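Kitchen-Table Campaigning: My Tips for Getting Through Election Season at Home

Posted December 7, 2021

If you've ever had a council race run out of your kitchen, you know the mess I'm talking about! My sister-in-law ran for the Drirnley town council this past May, and for the whole of that spring my house was the place where everything got folded, stuffed, stapled and fed. I've had a lot of emails since then asking how we kept the place livable, so I finally sat down and wrote out what worked (and a few things that really didn't).

Start with the mail. We put together 1,944 envelopes in my kitchen, and the first batch was a disaster because I let people lick them. Don't do that. Get a damp sponge, set it in a saucer, and drag the flap across it. Two passes is too wet and the flap curls. If the sponge gets gummy, rinse it in warm water with a drop of dish soap and squeeze it hard.

Fold in thirds with the back of a spoon, not your fingernail. Your hands will thank you, and you won't get ink on everything. Cheap flyers smudge like crazy for the first day or so. I spread ours on cookie racks overnight and stacked them in the morning, which took up every inch of counter I own, but the smudging stopped.

Bundle by street as you go! We sorted at the end the first time and it took until midnight. After that I used muffin tins for the little stuff (stickers, pins, paper clips) and dish racks for the letters, one slot per street. A dish rack is the best mail sorter you'll ever own and you already have it.

Now, the table itself. Cover it. Ink, coffee, glue stick, somebody's jelly doughnut, it all ends up on there. I use an old cotton cloth I don't mind bleaching, and I keep a second one folded in the drawer so there's always a clean one to throw down when supper's ready. 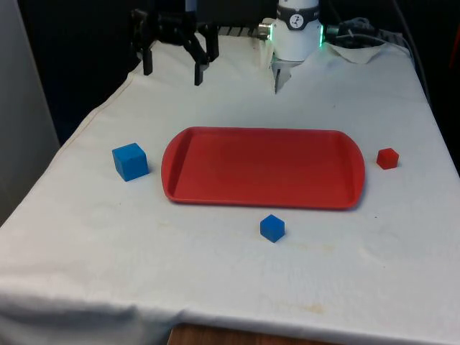
Mimoza Halilović wrote in to say she'd go with oilcloth every time, having run phone nights in her dining room for two different school board races. Cotton lets the marker bleed through, she says, and she has a green stripe on her good table to prove it. Oilcloth she just wipes down with a rag and a bit of vinegar, and she rolls it up on a cardboard tube so it doesn't crack.

Fair point, and I'll admit I've got a blotch or two under mine. If you stick with cotton like me, lay a couple of flattened grocery bags underneath wherever the sign painting happens. For marker that's already gone through to finished wood, try a dab of plain white toothpaste on a soft cloth, rubbed with the grain, somewhere hidden first. It took mine down to a faint shadow.

Feeding people. I had 30 folks through on the big canvassing day, and what saved me was baked potatoes. Scrub them the night before, poke them, rub with oil and salt, and put them in at 400 degrees straight on the rack. When they're done, wrap them in foil and a bath towel and pack them in a cooler. They stay good and warm for a late lunch and people can eat them standing up! Chili is lovely but you'll be finding it on the voter lists for weeks.

Coffee: make it strong and put it in a thermos right away. Leaving the pot on the burner turns it bitter, and then people pour half of it in your sink and leave the cups.

Yard signs come back filthy. We had 74 of them in my garage afterward, all over mud and grass clippings. Let the mud dry completely, knock it off with an old hairbrush, then wipe with warm soapy water. Skip anything scratchy or you'll take the lettering off. Pull the wire legs before you stack, and tie the legs in bunches with strips of old pantyhose (it stretches and it doesn't rust to the wire like twist ties do).

For tape goo on the windows, a little cooking oil, wait 7 minutes, and scrape with an expired library card. Wash with dish soap after or the glass stays streaky.

One more for the folks who knock on doors. If your shoes get soaked, stuff them with leftover flyers and change the paper before bed. Misprints are perfect for this, and we had plenty of those after the printer spelled Drirnley with only one R.

Next time I'll do the zucchini bread everybody keeps asking about. I still have to work out how much sugar I put in.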